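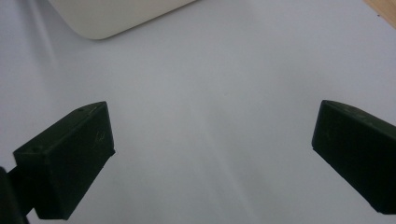

June, evening, after the soup

I slept badly again and got up at ten to six, so I had time to write to my aunt before work. I wrote two pages and then I copied them, because my hand was ugly in the first ones. She will not care, but I care.

The choir is what I think about these days. We are going to sing in Jalletti at the end of the month and I still don't know the third song. Gemma Benedetti gave me the words on paper, and she marked with a pencil where I must breathe. I breathe in other places. She says it is a habit from my own language, where the sentences are shorter, and perhaps she is right. I practiced on the stairs this morning, very quietly, until the neighbor opened his door to take his shoes in. He said good morning and I said it too, but I had no air left.

At lunch I sat with Fadime Çetinkaya. She has sung alto for many years and knows every piece by number. She says "528" and everybody in the second row turns to the right page, only I am still looking in the index. Today she explained to me how the old green book is ordered. First come the songs for morning, then the harvest, then the sea, and after page 79 it is the order in which somebody found them. I wrote this on the inside of the cover.

The rehearsal was long. Remo Melis wanted to hear the men alone, and then the men again, and we women sat and ate the cherries that Gemma brought. When it was our turn my fingers were sticky and I turned two pages together. I came in on the wrong verse. Lino Villa looked at me over his glasses – he did not look angry, more like a man who is waiting for a bus.

But in the slow song something went well. There is a long note near the end, and I have been afraid of it since April. I stopped thinking about it and listened to Fadime beside me, and my voice went under hers and stayed there. Remo did not say anything. He went on to the next line. I was happy about it the whole way home.

I must ask about the bus to Jalletti. Helge Brekke has put his name for the front seat because he gets sick in the curves, and I get sick too, but I did not dare to write mine under his.

Still to do: iron the white blouse, buy black stockings, send the letter. I have no stamp for abroad. The post office opens at nine and I start at nine, so I will ask Fadime if she can go for me.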